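Service Desk, Handheld Collection Equipment
Ticket 2744
Subject: Interpretation of pad wear limits under the Kundholm station standard
Site: Furus
Raised by: Erhan Kozan
Assigned to: Kjell Boström
Priority: Normal
Status: Closed, with one action carried over

Initial report, Tuesday, 9:40

The operator at the Furus station has asked whether handheld grippers with visible wear at the fingers may remain in service. Clause 2 of the station standard requires that contact faces be "sound and secure" but sets no limit for edge damage. The day shift has been passing these units at the pre-session check. The evening shift has been tagging them out. Both shifts cite the same clause.

The site requests a ruling that can be applied by any operator without reference to a supervisor.

Response, 11:15

The request is accepted as a matter of interpretation. Until a ruling is issued, the site is to record the condition of each finger in the station log at the start and end of every session. Units are not to be exchanged between left and right hands during this period, as the log is kept by hand position.

Please confirm the cycle count at which the pads were last renewed.

Reply from site, 13:05

Last renewal was logged at 528 cycles. The Fesov maintenance sheet calls for inspection at 900, and that figure has not yet been reached. Views from the station are attached.

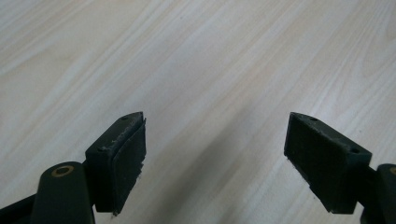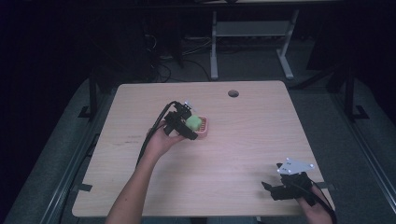
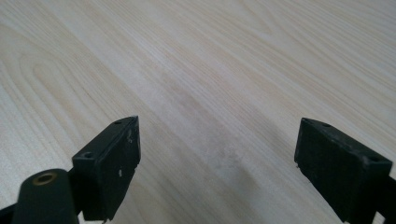 Ruling, 15:30

The standard was written to protect the consistency of the grasp, and its wear limits should be read with that purpose in mind. Cosmetic marking of the finger body is permitted. Damage to a contact face or to the edge of a pad is to be assessed on each finger separately, and the poorer finger determines the result for the unit. In the first attachment the left pad has pale, frayed material along its upper edge and a small chip near the lower tip, while the right pad is in noticeably better order. A unit in that condition is to be classed as "monitor" and its pads renewed at the next scheduled break. The scuffs on the fingers in the third attachment fall under cosmetic marking and require a log entry only.

The following applies at Furus with immediate effect:

Any pad that lifts under light thumb pressure is to be tagged out before the session begins.

Fraying confined to the edge of a pad is to be classed as "monitor".

Pads are to be renewed in pairs. A new pad is not to be fitted opposite a worn one.

Cables are to be checked for free movement through the full reach of both arms before any object is lifted.

Site comment, Tuesday, 16:10

Accepted. The evening shift has asked whether "monitor" units may be used with soft items. The Frade site has allowed this by local instruction.

Final response, 16:45

They may, provided the class is entered in the log beside the session number. The local instruction at Frade has no standing at other sites and will be reviewed separately.

Action carried over: E. Kozan to submit proposed wording for Clause 2 for inclusion in the June revision.

Closed by K. Boström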